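Gasse als Zufahrt zum Lager: fegen, schottern oder lassen?

Hallo zusammen, ich kümmere mich seit Mai um ein kleines Lager am Ende der Gasse in Cesovby. Hinten beim Tank liegt Kies auf dem Boden und an der Mauer zieht sich unten ein Schmutzrand entlang.

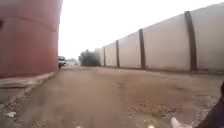

Tank und Grenzmauer

Vorne ist befestigt, da sammelt sich der Dreck in der Rinne am Haus. Ich fege und fege, und nach dem nächsten Regen geht's von vorne los! 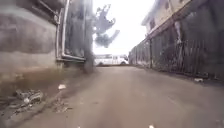
Brater will 800 Euro fürs einmalige Reinigen, das ist mir zu viel. Die unbefestigte Straße staubt auch noch (da fahren ja ständig Kleinbusse). Was würdet ihr machen? 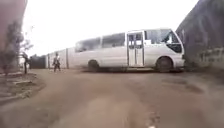
Wurncombe: Erst die Rinne ausschaufeln, dann fegen. Für 25 m hab ich einen Vormittag gebraucht.

El Ouafi: 800 ist frech, ich hab 400 gezahlt, mit Abfuhr. Gegen Staub hilft nur Schotter.

Gast318: würd ich lassen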